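How to Air Out a Bedroom in the Morning

I love this little routine, and it takes me 9 minutes before breakfast! Start by pulling the covers all the way down to the foot of the bed. Don't make it yet. Sheets hold a surprising amount of damp from the night, and tucking them in keeps it there.

Next, open the window wide, and open the door across from it too if you can. A real draft does far more than a window left on a crack all day (and wastes less heat in winter).
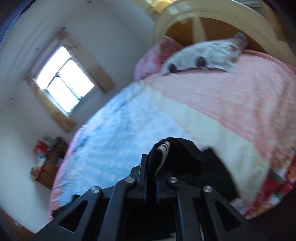 While the air moves, shake each pillow outside or over the tub and stand it on its edge. Turn the comforter over halfway through. I picked up that trick from Preben Bisgaard, my old landlord in Clisville, and my bedding has smelled better ever since!

Close up, then make the bed. On muggy July mornings I skip the window and run a dehumidifier with the door shut. Mine pulls 300 watts, so I only leave it on while I shower.

Once a month, strip everything and vacuum the mattress, seams included.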